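Traltholm Adds Countertop Hook Stand to Kitchen Storage Line

Stand keeps mugs and small utensils off the counter and out of the drawer

Traltholm has added a countertop hook stand to its Gremusum line of small kitchen storage. The stand goes on sale in May through the Traltholm website and at Herrero kitchen stores.

It was designed for people in apartments and shared kitchens, where drawer space is short and drilling into the wall is often not allowed. It stands on its own round base and needs no screws or brackets. Curved hooks at the top hold mugs by the handle. They also take spatulas, ladles and other tools that have a hole or loop at the end of the handle.

The stand is white, with a light gray pole, and comes in one size.
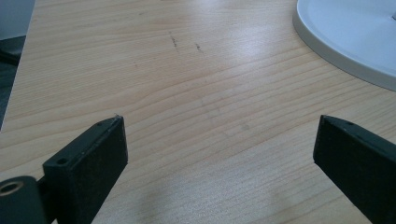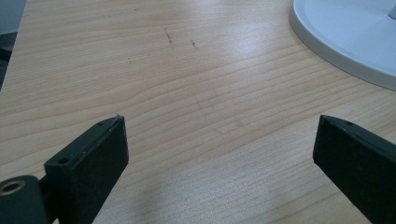
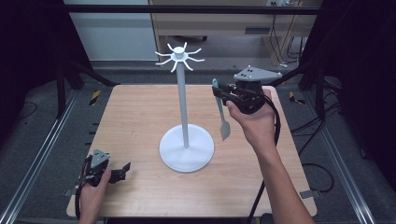 The stand's round base on a light wood tabletop. The last picture shows the full stand, with a teal-green spatula beside the pole.

Assembly takes 2 steps. The pole goes into the base and the hooked top goes onto the pole. No tools are needed. The parts come apart the same way for washing or moving, and they pack flat in the original carton.

Traltholm tested the design in 4 home kitchens before settling on the final shape. Testers asked for hooks that tip up at the end, so that a mug stays put when the one next to it is lifted off. They also asked for a base with no feet - crumbs collected under the early version and it was hard to wipe around.

A first run of 2,595 stands has been made at the company's Grivholm plant. Stores will receive their stock first, and web orders will ship once those deliveries are complete. Replacement bases and hooked tops will be sold separately.

The stand should be wiped with a damp cloth and mild soap. It is not meant for cast iron pans or other heavy cookware.

Stores that want to carry the Gremusum line can ask for a price list through the trade page on the Traltholm website.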